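Guides > Venue Setup > Food Hall and Counter Service

Section 2: Adding a vendor to your dining precinct

Follow this section when a new kitchen, bar or pop-up stall joins a site that is already live on Wavis. If your site is not live yet, finish Section 1 first. You need a manager login and the vendor's signed trading form.

1. Log in to Wavis and open Sites. Select your precinct from the list.

2. Tap Vendors, then Add Vendor. Enter the trading name exactly as it should print on receipts. The name can be changed later, but receipts already issued keep the old one.

3. Choose a vendor type. Use Kitchen for hot food, Bar for anything licensed, and Pop for short-term stalls. A Pop vendor closes automatically on its end date.

4. Enter the stall number and assign a counter. Each counter can belong to one vendor at a time.

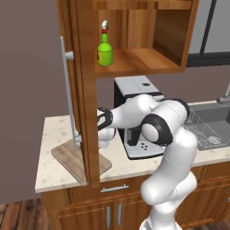 Green spray bottle on the shelf above a counter.

5. Set the trading hours. Wavis copies the precinct hours by default. A vendor can open later or close earlier than the precinct, never the other way around.

Note: Bars need a separate last-orders time. Leave at least 10 minutes between last orders and close, or the system rejects the entry.

6. Add the menu. You can type items one by one or import a Brosel menu file. Imports are limited to 686 items per vendor, including sizes and extras.

7. Check the allergen column for every item. Blank cells show on the customer menu as "Ask staff."

CAUTION: Importing a second file replaces the whole menu. It does not merge. Export a copy of the current menu before you start.

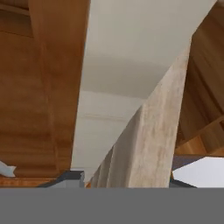 8. Pair the kitchen printer. Hold the feed button until the light blinks, then select the printer under Devices. Print a test ticket and check that the vendor name and stall number are both correct.

9. Place a test order from a table code. The ticket should print at the new vendor only. If it prints at two counters, go back to step 4 and check the assignment.

10. Refund the test order. Test sales that are not refunded count toward the vendor's weekly statement.

11. Switch the vendor to Live. Customers see the new menu the next time they scan a table code – screens already open need a refresh.

Shared orders

Where a table orders from more than one vendor, Wavis takes a single payment and splits it overnight. Tips follow the food unless you have set up a pooled jar under Payments. The Fellidbridge site template has pooling switched on, so check this setting if you built your precinct from it.

Related guides
Section 1: Creating a new site
Section 3: Table codes and floor plans
Changing menu prices during service
Closing a Pop vendor early
Holiday trading hours: November update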